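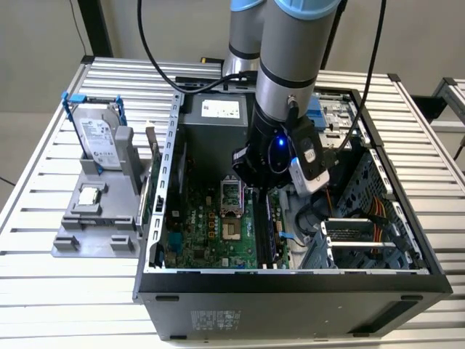 I have read a lot of cheerful articles telling me that an old office desktop is the best bargain in computing. Buy one for next to nothing, swap a few parts, and you'll have a machine that does everything a new one does. Most of these articles seem to be written by people who stop at "buy one."

My brother-in-law Pirmin sent me the latest, along with a link to a refurbisher in Cornau selling Dell towers for 70 dollars apiece. He has bought two. When I asked what he uses them for he said he hadn't decided.

So I have been looking harder at what is inside these things, and my doubts come in a few sizes.

First, the case. I'll give Dell this much, the old towers open without a fight. Lay one on its side, take the panel off, and it's all there facing you, power supply at one end and drive cage off to the side. The blue plastic bits are the ones you're meant to grab. I like that. I've bled on enough cheap cases to know what a sharp edge costs.

But the articles never mention that the power supply is usually sized for the machine as it left the factory. Read the label before you get ideas about a graphics card. Liesl Eder, who I used to work with, did not read hers, and now she owns a very nice graphics card and a shelf to keep it on.

Then the processor. "Drop in a faster chip," they say, as if it were a light bulb. You lift the lever, you open the plate, and you are looking at a field of contacts that you could ruin with a shirt cuff. The board also has to support the chip you bought, and the list of supported chips may stop well short of what will physically fit. My last one took me an entire Sunday and two trips for thermal paste. Was it faster? The number on the test went up. I still waited for the same web pages.

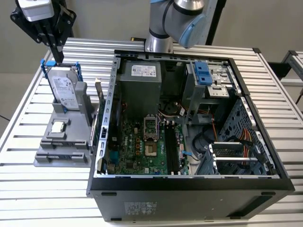

I will say that having a fixed spot for each part beats my old method, which was a cereal bowl. A hard drive standing up in its caddy and a processor in its own little square pocket, you know what you have and where it goes back. I lost a caddy once and ended up holding a drive in place with folded cardboard for 14 months. It worked, I suppose. I never told the person I sold it to. (Sorry, Luzius.)

About those hard drives. If you're keeping the spinning drive as your main one, I don't see the point of the whole exercise. Put in a solid state drive first and see if you still want the rest. I suspect plenty of people would quit right there, and they'd be right to.

Memory is the one upgrade I can't talk myself out of. It's cheap used, there's one notch so it only goes in one way, and you don't need to touch the processor. Check what kind the board takes, because the sellers sure don't. I've been sent the wrong sticks by a seller who swore he had 342 happy customers. I was not the 343rd. 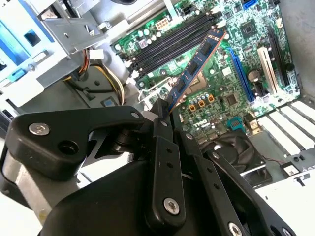

A stick of memory and the bank of black slots on the Dell board.

Pirmin wants to know if I'm in for the next batch from Cornau. They get cheaper if you order 6. I told him to finish one of his first and call me when it's running something.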